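The Acceptance Test

Gemma Entwistle had been writing test procedures for Bataineh for four years when she was asked to write one for gluing.

The request came from the Plekumbridge office, where a customer wanted to know whether the Ovico arm could take over the back-room work of a small shop. The customer had supplied a list. It ran to 40 tasks and included folding bags, wiping shelves, replacing receipt rolls and, at line 31, "stick card down." There was no further specification for line 31. Gemma asked for one and received the same three words in a larger font.

She began with the definitions. A card was a flat article of paper or stiffer stock. Down was toward the work surface. Stick required two meetings.

Arif Sultana, who owned the arm's force controller, held that a card was stuck when it could not be displaced by a lateral load of 2 newtons. Fathima Jayasinghe, who owned nothing in the project and was therefore asked to review everything, pointed out that a paperweight would pass. The definition was amended to include adhesive. Fathima pointed out that a card glued to the gripper would also pass. The definition was amended again.

The arm made its first attempt in January. It picked up the glue stick, aligned it with the corner of the card, and applied force. The card moved. The arm followed it, as designed, and continued to follow it until both reached the end of the bench. The log recorded continuous contact and no faults.

"It needs to hold the card with something," said Arif.

"It has one arm," said Gemma.

"Then the fixture has to hold the card."

Rizwan Sikder built a fixture. It had a vacuum plate and a raised stop on two sides, and it held a card so firmly that the arm could glue it from corner to corner without a shift. It also held the card so firmly that the arm could not pick it up afterward. Rizwan added a release valve. The valve let go of the card on command and blew it onto the floor, glue side down, where by the wording then in force it passed.

Gemma decided that she needed a baseline. She wrote to the customer and asked how the task was done at present, by whom, and in what time. The reply came from Tharindu Kodikara, who ran the shop in Bolow with his cousin. He said that he did it himself, at the desk, whenever there was one to do. He had not timed it. He attached a picture.
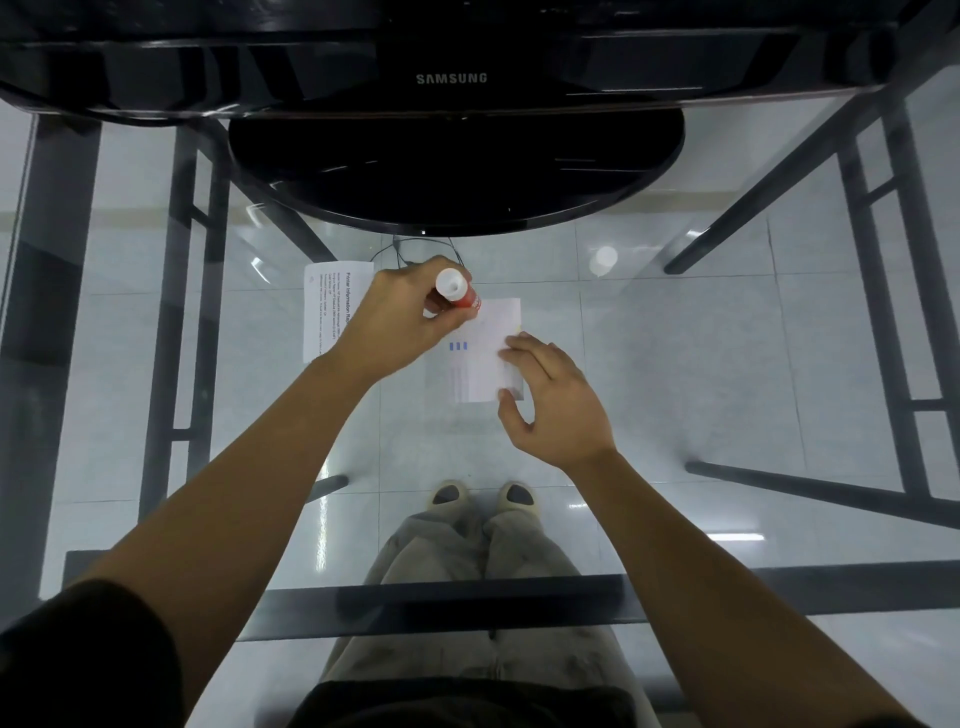 Reading time: 4 minutes

Gemma put the picture on the meeting room screen and left it there while the others came in.

"He's working on glass," said Arif. He wrote this down. The arm's depth sensor did not see glass. It saw the floor, and would reach for it.

"There's a cable by the monitor," said Rizwan.

"Other papers on the desk, too," said Fathima. "Who clears those?"

Gemma was looking at the right hand. It lay on the side of the card with the fingers resting there. She had 11 pages of procedure and none of them had a line for it. She tried to write one. The secondary manipulator shall apply a retaining force sufficient to prevent displacement. She asked Arif what the force should be.

"Enough," said Arif.

"I can't put enough."

"It depends on the card. It depends how hard he's pushing with the other one. You'd have to feel it."

"Can we feel it?"

Arif considered the question. The fingertip sensor they would need was on the roadmap, as was the second arm to attach it to. The pair would bring the unit price up by 4,000 dollars, before the table.

"What table?" said Rizwan.

"One it can see."

The final report went out on 2/21/22. It listed 40 tasks and gave each a result. Wiping shelves was a pass, provided the shelves were empty. Receipt rolls were a conditional pass, the condition being that a person open the printer. Bags were deferred. Against line 31 Gemma entered "not demonstrated," and in the remarks column she recommended that the present method be retained.

Tharindu wrote back the same afternoon. He thanked them for their thoroughness and asked which line covered putting the cap back on the glue.

Gemma searched the document. Then she opened a new revision and typed 41.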